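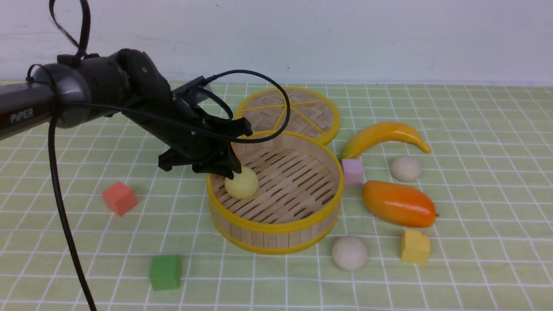
3.2 Steamer baskets in the home kitchen

Bamboo steamers were the most common piece of shared equipment in the households we visited, and most were kept on an open shelf close to the stove. Construction varied less than we expected. The usual form is a round wall of thin slats, a floor of parallel strips with gaps to let the steam through, and a separate woven lid. The basket in Figure 4 follows this form, with bright yellow plastic edging at the top and bottom rims and a lid with a yellow rim and crossbars, stood on its side against the back of the basket. Plastic edging was a point of disagreement among the cooks. Some liked the colour and found the rim easier to wipe, while others felt it softened over a hard boil and went back to plain bamboo.

Figure 4. Bamboo steamer with its lid, beside toy fruit.

Of the 138 baskets recorded, 33 had plastic edging at one rim or both. These were mostly the smaller sizes, bought for children's play or for reheating buns — two uses that often overlapped in the same basket. Ninh's earlier survey in Skoltamau found a similar share, although it left out toy sets and baskets kept for display.

Lid storage was recorded separately. Cooks who dried the lid upright reported less mould on the weave than those who put it straight back on the basket. We did not test this, and the humid months may account for part of the difference. Floor strips were the part most often repaired, usually with cotton thread — wire was avoided as it marked the dough.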